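Reception and ground floor corridor - safety checklist
Site: Clelmont, unit 19
Form 2935, April 8, 2020

1. Desk drawers closed when not in use: NO. Left drawer open. Close it - bump hazard.
2. Desktop clear for signing in: PARTLY. Gift box and plant to be moved to one end.
3. Cords secured: NO. White cord runs from the wall outlet to the floor. Clip to skirting.
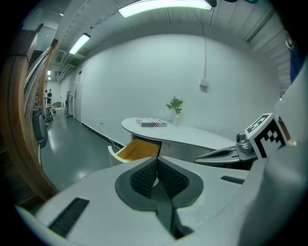
4. Ceiling lights: tubes to be checked again in January.
5. Corridor width: 1177 mm minimum to be kept past any stored boxes.
6. Stair handrail: test fixings at the newel post.
7. Bin at foot of stairs: keep against the stairs, clear of the bottom step.
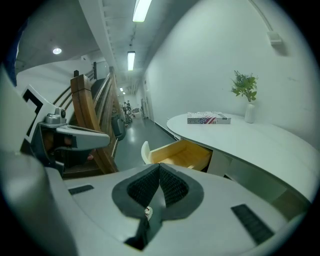
Comment from Kadlec: item 7 was raised last year as well. We would prefer the bin moved to the Garkska side - please confirm before the next visit.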